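Budget thread, since a few people asked what we're asking for this year. We're a small lab with one arm and one booth, and I have until May to get the numbers in.

Grippers first. I had one spare on the list and now have 2. When the only gripper is out for repair, everything else we paid for sits there.

Fingers are a separate line. Silvia Rusnák talked me into ordering them as a consumable, same as gloves and tape. She was right – we were hiding that cost under "misc" and running over every time.

Quotes so far: Hedari and Driltska for the gripper, Bostside for framing. Driltska is cheaper up front but wants 60 days. Hedari has parts on the shelf. I'm leaning Hedari.

Cables. I put in 5 spare sets. Last year I put in none.

Second booth: aluminum rail, wall panels, mesh shelf, lights. Bostside's quote has 41 line items and no assembly. Add your own labor hours before you compare it with anyone else's.

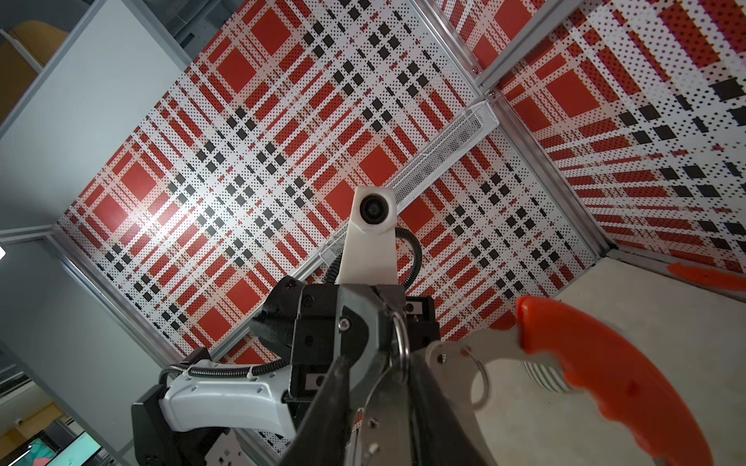 Gripper holding an orange-handled tool, plaid panels behind.

Hand tools get their own line too. They're cheap, but I want a full duplicate set for booth two so we aren't carrying things back and forth.

Still waiting on Győri for the service contract. If it comes in high I'll cut the second booth to next year and keep the spares – the spares stay either way.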